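Module 4 – Laverie et vaisselle en petite collectivité
Polycopié du cours, version du 2023-07-25
Centre de formation de Hundovmont, filière Services hôteliers
Rédaction : Yusri Pasaribu

Partie 2. Le lave-vaisselle à deux paniers

Rappel de la partie 1

La première partie traitait du tri et du débarrassage. On retient pour la suite que la vaisselle arrive à la machine raclée, sans os, sans noyaux, sans étiquettes de pots ni morceaux de serviette en papier. On ne la rince pas sous le robinet, sauf les plats où l'œuf ou le fromage a séché. Le prérinçage systématique coûte de l'eau et gêne le lavage : beaucoup de détergents contiennent des enzymes qui travaillent sur un reste de salissure.

Ce module porte sur l'appareil domestique à chargement frontal, celui qu'on trouve dans les offices d'étage, les cuisines pédagogiques et les foyers de moins de vingt couverts. Les machines à capot sont vues au module 6.

2.1 Comment l'eau circule

Un lave-vaisselle n'immerge rien. Il prend quelques litres d'eau, les chauffe et les fait tourner en circuit fermé à travers des bras percés de trous. Les bras tournent par simple réaction, sous la pression des jets. L'eau retombe dans le fond de cuve, traverse les filtres et repart.

Deux conséquences pour le chargement. Une surface que le jet n'atteint pas en ligne à peu près droite ne sera pas lavée, ou elle le sera mal. Un bras bloqué par un manche de louche n'arrose qu'une bande étroite, et tout le reste du panier sort sale alors que le cycle s'est déroulé normalement.

Sur la plupart des modèles, un bras se trouve sous le panier inférieur et un autre sous le panier supérieur. Le premier est le plus puissant. Certains appareils ont un troisième arroseur au plafond de la cuve. Avant de charger une machine que vous ne connaissez pas, repérez les bras et faites-les tourner à la main.

2.2 Le panier inférieur

Il reçoit ce qui est grand, lourd et très sale : assiettes plates, assiettes creuses, plats de service, casseroles, saladiers.

Les assiettes se placent debout entre les picots, face sale vers le centre de la cuve. On ne met pas deux assiettes dans le même intervalle. Les creuses demandent souvent un intervalle vide sur deux ; si les picots sont inclinables, essayez l'autre position avant de sacrifier de la place.

Les casseroles vont à l'envers ou fortement inclinées, ouverture vers le bras. Les plats larges se rangent sur les côtés ou au fond. Évitez de les dresser devant, contre la porte : sur de nombreux appareils, ils masquent le bac à détergent, la trappe ne s'ouvre pas complètement et la pastille reste collée. C'est la première chose à vérifier quand on retrouve une pastille entière en fin de cycle.

2.3 Le panier supérieur

Il reçoit les verres, les tasses, les bols, les petites coupelles et les plastiques qui supportent la machine. La température y est souvent un peu moins agressive et les jets y frappent moins fort.

Les verres se placent entre les rangées de picots et non par-dessus. Un verre coiffé sur un picot tient debout, mais il garde une trace à l'intérieur et il peut s'ébrécher. Laissez un petit jeu entre deux verres à pied. Pour les tasses, inclinez toujours un peu : un fond de tasse creux posé à plat retient une flaque grise que vous verserez sur le panier du bas au moment de décharger.

Les bols se couchent en file, tous dans le même sens. On perd parfois une place par rapport à un chargement alterné, mais le résultat est plus régulier, et deux stagiaires qui se relaient s'y retrouvent.
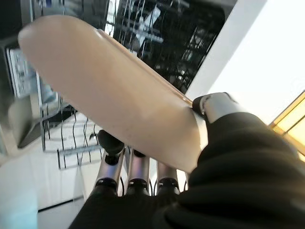
La hauteur du panier supérieur est réglable sur beaucoup de modèles, soit par des leviers latéraux, soit en sortant le panier de ses rails pour changer de galets. En position haute, on dégage de la place en bas pour les grandes assiettes. En position basse, on loge des verres hauts. Le réglage se fait de préférence à vide. Vérifiez que les deux côtés sont au même niveau : un panier de travers roule mal, et son tuyau d'alimentation peut se présenter à côté de l'arrivée d'eau. Le bras supérieur ne reçoit alors presque rien.

Tirez le panier jusqu'à la butée, sans à-coup. Les verres fêlés viennent plus souvent du panier qu'on claque que du lavage lui-même.

2.4 Les couverts

Selon l'appareil, on dispose d'un panier à couverts ou d'un tiroir plat tout en haut.

Dans le panier, on mélange les cuillères et les fourchettes pour qu'elles ne s'emboîtent pas. Les manches sont en bas pour les cuillères et les fourchettes, en haut pour les couteaux. Les couteaux d'office et les couteaux de chef ne vont pas en machine : le fil s'émousse, les manches en bois s'ouvrent, et une lame pointe en l'air est un accident au déchargement.

Dans le tiroir, chaque pièce est couchée dans son cran. Le chargement est plus long, le rangement ensuite plus rapide. Les louches et les spatules se couchent à plat, sans dépasser sous la grille.

2.5 Ce qui ne va pas en machine

– planches, cuillères et manches en bois
– fonte non émaillée
– aluminium brut, qui noircit
– cuivre, étain, argenterie mêlée à l'inox
– cristal et porcelaine à décor posé sur l'émail
– poêles antiadhésives, sauf mention claire du fabricant
– boîtes en plastique mince, qui se retournent et se remplissent d'eau

En cas de doute, lavage à la main. Une pièce refusée à tort vous fait perdre deux minutes. Une pièce acceptée à tort peut être à remplacer.

2.6 Avant de lancer

L'ordre appris à l'atelier est toujours le même :

1. Faire tourner le bras inférieur, puis le bras supérieur.
2. Contrôler le filtre et le remettre verrouillé.
3. Regarder les voyants de sel et de liquide de rinçage.
4. Doser le détergent dans un bac sec.
5. Fermer, choisir le programme, noter l'heure sur la fiche.

Le bac sec compte surtout avec la poudre, qui prend en bloc au contact de l'humidité. Les pastilles se manipulent avec les doigts secs, sans retirer le film s'il est soluble.

Choix du programme. L'éco est le programme par défaut au centre, y compris pour les charges normales de midi. Il est long et chauffe moins, mais il lave bien si la machine est correctement chargée. L'intensif est réservé aux plats gratinés. Le rapide convient à des verres et à des tasses utilisés dans l'heure, pas à des assiettes qui ont attendu l'après-midi. La fonction de rinçage seul sert quand la machine ne sera pleine que le lendemain.

2.7 Déchargement

On attend la fin complète du cycle, séchage compris, puis on entrouvre la porte. La vaisselle brûlante est plus fragile et la vapeur marque le dessous des plans de travail. Comptez un quart d'heure si le service le permet.

On vide le panier du bas en premier. L'eau restée sur les culs de tasses tombe alors dans un panier vide. Viennent ensuite les couverts, puis le panier du haut. Chaque pièce est regardée avant d'être rangée. Une assiette encore sale retourne dans la machine suivante ; on ne la gratte pas de l'ongle au-dessus de la pile propre.

Les plastiques sèchent mal parce qu'ils gardent peu la chaleur. Essuyez-les avec un torchon propre, ou laissez-les égoutter sur la grille avant de mettre les couvercles.

2.8 Lire un mauvais résultat

Voile blanc qui disparaît avec un peu de vinaigre : calcaire. Vérifier le sel et le réglage de dureté.

Voile blanc ou irisé qui ne part pas : corrosion du verre. Elle est définitive. Réduire la température et la dose pour les verres restants.

Traces de gouttes : pas assez de liquide de rinçage. Stries bleutées : trop.

Grains de sable ou débris au fond des tasses : filtre sale ou mal verrouillé.

Un seul panier mal lavé : bras bloqué, trous bouchés, ou panier supérieur mal réglé (voir 2.3).

Taches de rouille sur l'inox : chercher la pièce qui rouille, souvent une râpe ou un vieux couteau, et la retirer. Les autres couverts se nettoient.

Odeur à l'ouverture : joint de porte et filtre. Le bas de la porte n'est pas arrosé pendant le cycle et il faut le nettoyer à l'éponge.

2.9 Entretien

Après chaque service, on retire les débris visibles du filtre. Une fois par semaine, le filtre est démonté et brossé sous l'eau chaude, et le joint essuyé sur tout son tour. Une fois par mois, les bras sont déposés et les trous débouchés avec un cure-dent en bois – pas de trombone ni de pointe métallique, qui agrandissent les trous. Le détartrage se fait à vide, avec le produit du centre.

Le sel se verse juste avant un cycle, pour que les grains tombés dans la cuve soient évacués tout de suite. On n'utilise que du sel régénérant, jamais de sel de table.

Les relevés se font sur la fiche affichée à l'office. Pour l'atelier Cliveck, le compteur de cycles était à 543 au dernier relevé d'avril. Notez le chiffre au début et à la fin de votre semaine, même si la machine n'a pas servi.

Travail à préparer pour la séance suivante

Chaque binôme charge une machine complète avec la vaisselle du bac 13, lance l'éco et remplit la fiche de résultat pièce par pièce. Au second passage, on modifie un seul point du chargement et on compare. Apportez les deux fiches, y compris si la première est mauvaise. Le binôme qui passe en dernier nettoie le filtre et laisse la porte entrouverte.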